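Handout 9: Did the Weather Write It? Claims About Sources and How to Test Them

Posted Apr 20, 2026. Read before the second seminar on origins.

Last session we looked at the way newspapers like to explain a novel by a single cause. A poet had a fever, so the poem is feverish. A novelist lived near a canal, so there is water in the book. This handout is about one kind of claim in particular, the claim that a place made a book, and why I want you to be slow to accept it.

1. What the claim usually looks like

A writer stayed somewhere. The somewhere had a feature (a ruin, a fog, a factory). The book has something like that feature in it. Therefore the one came from the other.

The trouble is the word "therefore." Most places have fog. Most long books have weather. If you look through 349 pages for something gray and damp you will find it, and you would have found it if the author had stayed in a desert.

2. The Nollbridge case

Our main text is The Salt Ledger, set in the made-up port of Devell. Visitors to Nollbridge are told that Devell "is" Nollbridge. The town has a walking route, with signs. The evidence offered comes to this: both have a sea wall, both have a customs house, and the author rented rooms there in May, the year before the book came out.

Look at the dates. The author's letters mention a full draft already in the mail before the rooms were rented. The customs house chapter is in that draft. You can argue that it was revised afterward, and it was, but the changes we can trace are mostly cuts. A stay that removes description is an odd sort of inspiration.

The rival theory puts Devell at Conceição, where the author's family had traded. I don't find it much stronger. It rests on a street plan that matches in 2 places and fails to match everywhere else, and the map printed in later editions was drawn by the publisher.

3. The Stusis numbers

Some of you will cite the Stusis word study, and you may, with care. It tagged 1,143 references to salt, sea and shore across the novels and reported that the share rises after Nollbridge. It does rise. But the rate is given per 1,000 words, the later books are much shorter, and one of them is about a shipwreck. Also check how "salt" was tagged. Table salt counts the same as sea salt, so every dinner pushes the figure up - a strange way to measure the pull of a coastline.

4. Questions to put to any claim of this kind

When was the passage first written, and how do we know?
Who first made the connection, and did they have something to sell?
Would the same evidence fit another place just as well?
Did the author say so? If so, when, and to whom? Writers asked the same question for thirty years tend to settle on an answer.

5. For the seminar

Bring one claim about a book's origin from a jacket, a review or a museum label. Write a page on what would have to be true for it to hold. Do not write about whether you like the claim. I will have copies of the two draft chapters - please don't quote from the tourist leaflet as if it were a source.

Reading: The Salt Ledger, chapters 4 to 7, plus the appendix on the drafts.

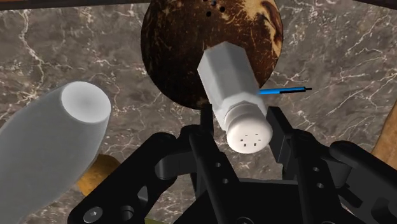 Fig. 1. Salt shaker and coconut, computer rendering.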